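From: Nawal Metwally
To: clernau-residents list
Date: October 5, 2022
Subject: Re: [clernau-residents] Jumble sale, unsold textiles, and the hall cupboard

On the matter of the cupboard, Mornmont Road end, wrote:

> Dear all,
> I opened the hall cupboard this morning to get the urn and
> was met by what I can only call a landslide. It is all bedding
> and towels from the last sale. Can whoever is in charge of
> textiles please say what is happening to it? The yoga people
> cannot get at their mats and are being very calm about it,
> which is worse.
> Also, did we make any money?
> Regards,
> Number 19

Dear Number 19, and everyone else who wrote to me privately using the word "landslide",

I am in charge of textiles. I don't remember agreeing to it, but I have looked through the minutes and there I am, so I shall go quietly.

Money first, as that's the part people read. We took 1,685 before the hall hire and 70 of that was the raffle. Last year it was 1,650, so we have gone up by the price of a decent lunch. Books did well. Kitchen things did well once the man who wanted to haggle over each fork had gone home. Textiles did what textiles always do, which is arrive in enormous quantities at ten to nine and leave in small ones, often under somebody's arm with the words "I'll bring the change later".

The trouble is that people will give us towels. I have no quarrel with towels. But a towel is the thing you donate when you'd like to feel you've had a clear-out without parting with anything you like, and every house in Clernau appears to have had the same idea in the same week. Add the single pillowcases, the curtains cut for a window that exists nowhere else on earth, and the fitted sheets, which I have given up folding and now simply subdue.

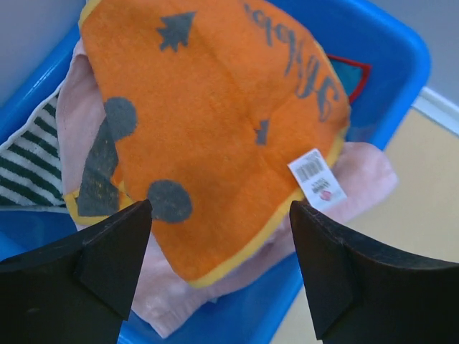
So, what is happening to it. I rang three places. The first takes only bedding in its original packet, and I'd like to meet the person who supplies them. The second, the animal rescue out past Mornmont, will have any towel or blanket in any state, but no pillows or duvets, as the dogs eat them. The third is Wukeo, the rag people, who pay by weight. They pay so little by weight that I asked the woman to repeat it, and she did, quite kindly.

My plan, unless somebody objects before the weekend, is this. Towels and blankets go to the rescue. Sheets and curtains without holes are kept back for the spring sale, one box only, with a lid that shuts. The rest goes to Wukeo and we spend the proceeds on a biscuit.

I need a car with a large boot and a driver who doesn't mind fluff. Mine is at the garage again and I would rather not discuss it. Two trips should do it, or one if you pack the way my mother did and sit on things.

A few other points while I have you.

The brown suitcase under the stage isn't ours. It has a label reading "Noguchi" and nothing else, and it's heavy. If you are Noguchi, or know one, please come and get it. I haven't opened it. Two people have asked me whether I've opened it.

Someone has taken home the good scissors. They have orange handles and my feelings about them are well known.

The blue raffle tickets have run out, so next time we'll be on pink, and I don't want any letters.

As for the mats, I moved the worst of the pile into the corridor last night, and the yoga people should now be able to get in sideways. The urn is on the shelf above the sink, where it has always lived, according to a notice on the cupboard door in my handwriting.

Offers of a car to me directly, please, and not to the whole list. We all remember the thread about the gazebo.

Nawal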